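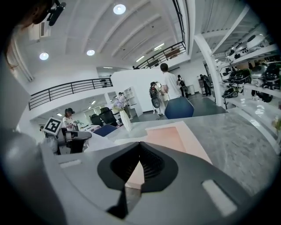 About Berkholm

Berkholm supplies water hardness and scale testing to laundries, food plants and apartment buildings. The laboratory is in Lalletska, with a second sample intake point at Craddock. Last year the laboratory reported on 3263 samples from 211 client sites.

Standard analysis covers total hardness, alkalinity, chloride, conductivity and pH. Iron and manganese are run on request. Samples received before 2 p.m. are logged the same day. Samples left at Craddock go out with the evening van and are logged the next morning.

Results are issued through Berkora, our reporting system. Each report lists the method, the detection limit and the previous result for the same sampling point. Clients with boilers also receive a calculated scaling index; 178 sites currently use this option.

We do not sell softeners, resin or dosing chemicals. Bottles and chain-of-custody forms are available from either location.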